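Devis Dradier pour un bras + pince : vous signeriez ?

morena.zanetti
4 juil. 2022
Prenport nous demande de boucler le budget de la cellule de Tollero. Dradier propose le bras et la pince, et 2000 euros de « mise en service » sans une ligne de détail. Le socle est en option. Leur argument, c'est la simulation : tout serait validé avant livraison. Je veux bien, mais un rendu ne m'a jamais dit combien coûte un arrêt. 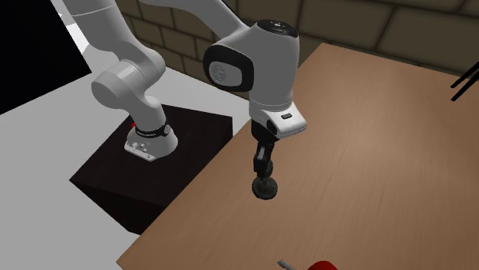

Serena Pellegrini trouve que je chipote et que 11 semaines de délai, ça se prend sans discuter en ce moment.

melis70
Elle a raison sur le délai, pas sur le reste. Demandez le prix des doigts de rechange. Chez nous c'était 653 euros le jeu, découvert en avril, après la commande.

serena_p
Je maintiens. La simu sert au moins à vérifier la portée au-dessus de la table avant de payer un socle.

morena.zanetti
La portée, oui. La cadence, j'attends de voir – et je ne verse pas 70 % d'acompte là-dessus.

melis70
70 % ?? Refusez.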